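Nello Refurb Parts -- Tower FAQ

Do the barebones towers come with a CPU or memory?
No. Board, power supply, case. You add the CPU, cooler, memory and drives. Every tower ships that way, no exceptions.

Which power supply is in mine?
Check the label on the unit itself. Side panel off, lay the tower flat, read it before you order a graphics card.
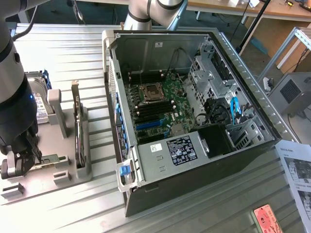

Side panel off. CPU socket and memory slots empty, power supply label facing up.

Can I mix memory sticks?
Please dont. Matched sets only. We sell them, see the Tarnilik page.

Do you test before shipping?
Yes, 42 minutes on the bench with our own CPU and memory, then those come back out.

My socket has a bent pin!
Email us within 22 days, with a photo. Don't try to straighten it -- we can't take it back after that.

Shipping?
Orders in by 2 go out same day. Friday orders too. Heavy box, so somone should be home.

Pickup?
Prorkavance counter only. Bring the order number.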